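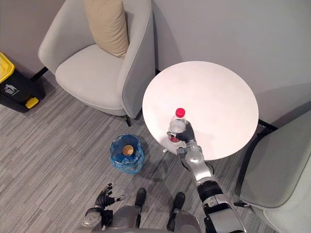 How much does water hardness matter for espresso at home? More for the boiler than for the cup, at the levels most of us have.

I have kept notes on this since August, when the steam side of my machine started taking longer to come up to pressure. The machine is a Sezer with a single boiler. The heating element sits low in the tank, so scale forms on it first and the thermostat reads a little behind the real temperature. The effect is slow enough that you adjust your grind to compensate and never look at the water.

Hardness tests for home use measure two different things, and people mix them up. General hardness is calcium plus magnesium. Alkalinity, often sold as carbonate hardness, is the buffer. Scale needs both. Water with plenty of calcium and almost no alkalinity will leave very little behind, and it will also make a sharp, thin coffee. Drop tests are better than strips for either number. The strip colors are too close together in the range that matters.

My tap water came in at 16 German degrees of general hardness. I tried a Fludetti pitcher filter first. It swaps calcium for hydrogen, so the alkalinity falls along with the hardness, and it did well for the first part of the cartridge's life. After that the readings climbed steadily. The indicator on the lid is a timer and knows nothing about what went through it.

Now I mix. One part tap to 2 parts distilled, in a clean jug, shaken and left overnight. Nurhan Aksoy, who repairs machines at Enusbridge, suggested going lower still, but her concern is mostly boilers and at her ratio I found the coffee flat. Albane Pichon uses bicarbonate and Epsom salt in distilled water and gets very repeatable results - more weighing than I want at 6:30 in the morning.

Descaling took two rounds of citric acid, with a full flush after each. Do not leave the solution in a brass boiler overnight. Warm-up time came back to where it was when the machine was new, and I had to grind one notch finer.

Next I want to log the alkalinity of the tap water through the winter. The utility blends from two sources and the proportions change.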